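Kitchen > Surfaces > Care > Culico Stone Sealer

Culico says one coat of its countertop sealer lasts 20 months. We have doubts. The bottle costs $23, covers around 119 square feet, and the label never says which stone was tested – or how hard it was scrubbed.

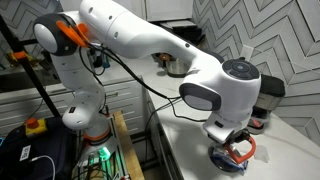 Brilosano replied that 20 months assumes daily wiping with plain water and no cleaner at all, so count on less in a kitchen where people cook.

Skip it on quartz. On marble, try a hidden corner first.

Comments (2)

Jamelstead: Mine needed a second coat by October.

Krishnan: Smells strong. Lemon juice still left a mark.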